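Pruduvard Demonstration Recorder for Two-Arm Suturing Rigs
Reviewed for the Brirstead equipment list by Sulastri Rondonuwu
Updated Jun 14, 2021

Type: add-on recorder, rack unit plus foot pedal
Records: endoscope video, joint positions for both arms, jaw angle, pedal events
Storage: removable drive, holds 700 short episodes at full video quality
Export: one folder per episode, video and a plain table of arm readings
Warranty: 21 months, parts only
Lead time: ask. The quoted one was not kept in February.

Pruduvard sells this unit as the fast way to get training examples out of a surgical research rig. You plug it in between the console and the arms, the operator sews as usual, and each press of the pedal starts or ends an episode. The sales sheet promises "1000 expert demonstrations in a week." I would like to meet the expert. Our best operator gets tired well before lunch, and a tired demonstration goes into the folder looking exactly like a fresh one.

The recording part is fine. Video and arm readings stay lined up, which was my main worry, and the drive has not dropped an episode on us. If all you want is a faithful log of what the arms did, you can stop reading and order it.

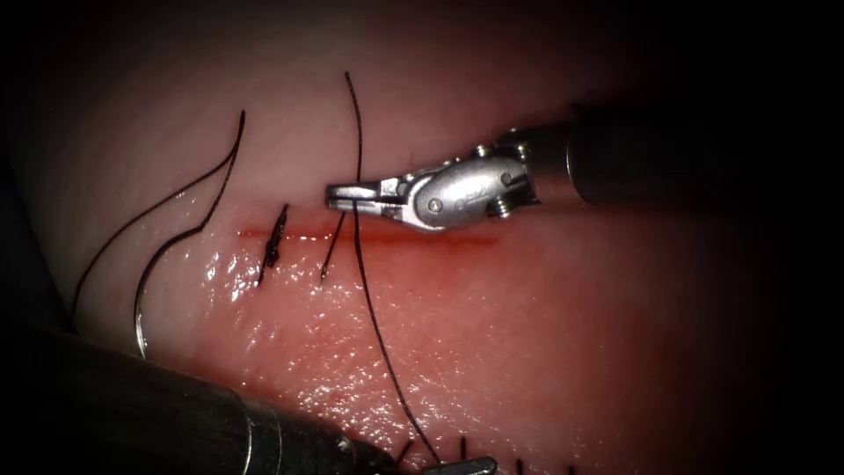

Labeling is where the claims get thin. The unit comes with Arruda, a program that is supposed to cut each episode into steps: pick up needle, drive, pull through, tie, trim. It does this mostly from jaw angle and wrist motion. That works when the jaws are doing something. It works a lot less well when they are closed and hovering just over the wound line, with a tied knot to the left, a long strand running down past the tips, and the needle off by itself at the end of a loop of thread. Is the operator between stitches, checking the last one, or about to move the strand? Arruda will pick an answer and print a confidence score next to it. I stopped reading the scores. We label these stretches by hand, from the video, and two people often disagree.

Thread is the other weak spot. The unit knows where the arms are. It has no idea where the suture is, and neither does any table it exports. If your learning system needs to know about slack or a snag, it has to get that from the pixels, and dark thread going off into a dark corner of the view is a poor place to start. Pruduvard lists "thread-aware capture" among the features. I asked what it meant and was told it meant the video is sharp.

Editions

Base: recorder, pedal, cables, one drive. Buy this one.

Mala edition: adds automatic scoring of each demonstration from 1 to 5, so that you can "train only on the best." The score seems to reward speed and short tool paths. A quick, loose knot beat a slow, good one in our tests. I would not filter a data set with it, and I would be wary of a paper that did.

Before you order

Check that your arm controller can send readings through the recorder without extra delay. Older ones need an adapter that is sold separately and appears only in the back of the manual.

Plan for failed attempts. The default setting throws away any episode ended with a double press, on the theory that you don't want bad examples. We do want them. A system that has only watched clean stitches has nothing to go on once it misses a grasp. The setting is under Storage, then Retention, and it went back to the default after our last software update.

Budget for people. The purchase price covers none of the labeling hours, and those hours have cost us more than the box did.

Known issues

Pedal presses close together are sometimes logged as one.
The episode counter includes deleted episodes.
Arruda's "trim" label also turns up on plain regrasps. Reported to Pruduvard, no fix so far.

Listing status: approved, base edition only. Requests for the Mala edition need a written reason.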